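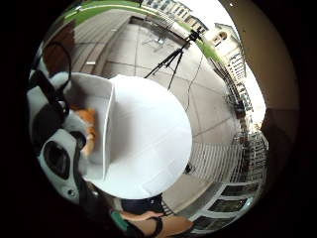 Okay, agility trial recap, because a few of you asked how Lileo did at Lalness. Long one, get a coffee.

We were entered in 2 runs, Novice Standard and Novice Jumpers, and I had told myself all week that I only cared about start line stays. That was the whole goal. Q's were not the goal. (I cared a little about the Q's.)

Standard was first. I walked the course four times and still stood there at the line wondering which side of the tunnel I wanted to be on. Front cross after the second jump or stay behind and push? I went with the front cross.

Start line: she held it! Butt on the ground, ears going like crazy, but she held it until I said her release word. At home that's easy. At a trial she has broken that stay every single time since June, so I was grinning before we even got to the first jump.

Then I was late on the front cross, because I was grinning. She read my shoulders, took the wrong end of the tunnel, and came out looking extremely pleased with herself. Off course. My fault, and I told her she was brilliant and kept going.

Dog walk was the other thing I was watching. We've been retraining her contacts with Agnes Eide's group for months and I did not want to let a sloppy one slide just because there was a judge in the ring. She stopped two on, two off, and waited. I waited too, longer than I needed to. Clock was running and I didn't care.

Weaves – she popped out at pole ten. We've been there before. I put her back in, she finished them, and we ran for the last jump. NQ, and I walked out of that ring happier than I've been with some of our clean runs.

Jumpers was a couple of hours later, and I have learned that what I do in between matters a lot. I used to sit ringside with her and watch every dog in the class. By the time it was our turn she was fried. This time she went back in her crate with a cover over it and I left her alone until 15 dogs before us.

Then a short walk, a few hand touches, a couple of spins, tug for a minute. No drilling. If she doesn't know her weaves by then she isn't going to learn them next to the practice jump.

Jumpers run: stay held again, weaves all the way through, one bar down on the triple-jump line where I called her name in midair. I know better. Everyone who has ever trained with me is rolling their eyes right now.

So 2 runs, no Q's, two good stays. Gondal, my old boy, came along as moral support and slept through both of them.

Biggest thing for me was going in with one thing to look at. When I try to fix the whole dog in one weekend I get nervous, I talk too much, and she gets faster and wilder.

Homework: front crosses where I move sooner, weave entries with me hanging way back, and me keeping my mouth shut over jumps. Next up is the Skekari club trial and I'm only entering Jumpers. Entry form is already in the mail.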